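Section 2: Settling In Your Allumo Countertop Beverage Cooler

Thank you for choosing the Allumo from Muvari. We know you would like a cold drink right away, but a little patience on the first day will serve you well for years.

1. Stand the cooler upright on a firm, level surface, with a hand's width of open space behind it. If it traveled on its side, let it rest overnight before you plug it in.

2. Wipe the inside with a soft, damp cloth and a drop of mild dish soap, then dry it well. A faint smell of new plastic is normal and fades within a week or so.

3. Plug the cooler straight into a wall outlet and turn the dial to 2. Close the door and leave it closed (we know it's tempting to peek!) until the green light stops blinking.

4. Gather the drinks you want to chill first. A basket is handy for carrying them over from the pantry.

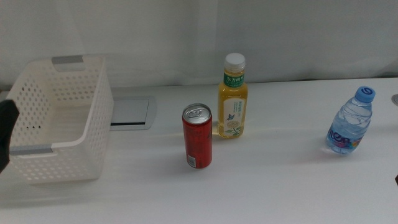
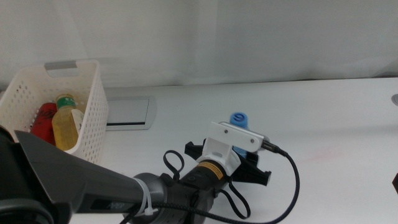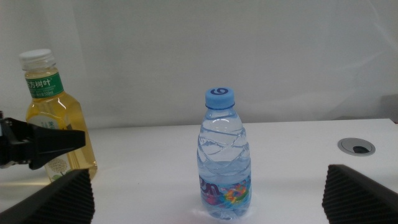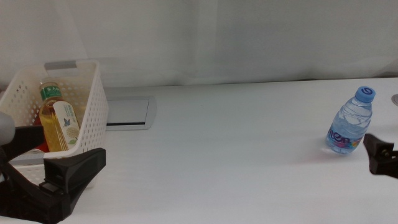 5. Load the bottom shelf first and work your way up, leaving a finger's width between drinks so the cool air can move around them. Tall bottles go in the door rack, caps up and tightly closed.

6. Wait until the following morning before you turn the dial any higher. A full load of room-temperature drinks takes a good while to chill, and the motor may run for long stretches that first night.

Note: The optional Drekeo shelf slides into the middle rails only. Push gently until you feel it click -- there is no need to force it.

Caution: Never place glass bottles or fizzy drinks against the back wall. They can freeze there and burst.

Caution: Do not share the outlet with a heater, kettle, or any other appliance rated at more than 800 watts.

If the green light is still blinking the next morning, unplug the cooler, wait 13 minutes, and plug it in again. Should the blinking carry on after that, please turn to the troubleshooting pages under code 1087.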